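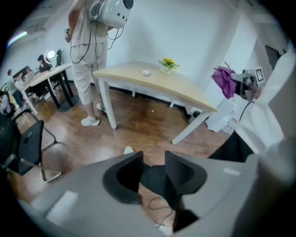

Neltside's winter repair evenings are back, and if the first one is anything to go by, you may want to get there early and bring something to read while you wait. The doors opened at half past five on Thursday, and by six o'clock the line for the lamp bench had already gone past the coat hooks and out toward the stairs. Efua Issahaku, who started the evenings three winters ago with one soldering iron and a borrowed extension cord, had been up since dawn baking for it (two kinds of shortbread, and a ginger loaf that disappeared before I got anywhere near it). She is a great believer in making people feel expected, and she will tell you that a light wood table with yellow flowers in a white pot does more for a nervous first-timer than any number of welcome signs.

The idea is as simple as ever. You bring along whatever has stopped working, you sit down with somebody who knows a bit more than you do, and the two of you have a go at it together. There is no charge, though there is a jar for donations, and you are asked to stay with your item while it is being looked at. Last winter 211 things came through the door, everything from hair dryers to a music box, and 16 of those were toasters. Mrs. Issahaku has grown quite fond of toasters. "They're nearly always crumbs," she told me, "and people are so pleased when it's crumbs."

New this year is a sewing corner, and I have to say it was the liveliest part of the room. It is run by Asnakech Shiferaw, who did alterations at the Konstantinidis dry cleaners on Alau Street until she retired in the spring, and who has plainly missed the company. She hemmed curtains, put a zipper into a child's snowsuit, and talked a tall young man through darning the elbow of his grandfather's cardigan, which took most of an hour and a good deal of laughing. He had never threaded a needle before. He went home with the second elbow still to do, a length of green wool wound around a piece of card, and strict instructions to come back and show her.

"I don't want to do it for them," Ms. Shiferaw said, when I finally caught her between customers. "I'd sooner sit next to somebody who's doing it badly. You get faster than you think you will." She is hoping to find one or two more people who can sew and could spare an evening, and she would also be glad of buttons, especially big coat buttons, if you have a tin of them sitting in a drawer somewhere.

Money has been a little easier this season, too. A soup supper in the fall raised $546, and Gevik Hardware has promised another $100 worth of fuses, glue, and screws to keep the benches stocked through the end of March. Some of the supper money has already gone toward a better magnifying lamp, and there was a fair amount of admiring it going on while I was there. What is left will pay for the heating, and for a second kettle, the first one having been brought in for repair itself in January of last year and never quite recovered its temper.

The evenings run every Thursday from 5:30 until 8:30, upstairs at the Neltside Reading Rooms, with the side entrance on Alau Street open for anyone who needs the elevator. Microwaves and anything that runs on gas can't be looked at, and please empty your vacuum cleaner before you bring it. Bicycles are welcome on the first Thursday of the month only. If you would like to help out at a bench, or you have buttons for Ms. Shiferaw, leave your name at the front desk any weekday morning.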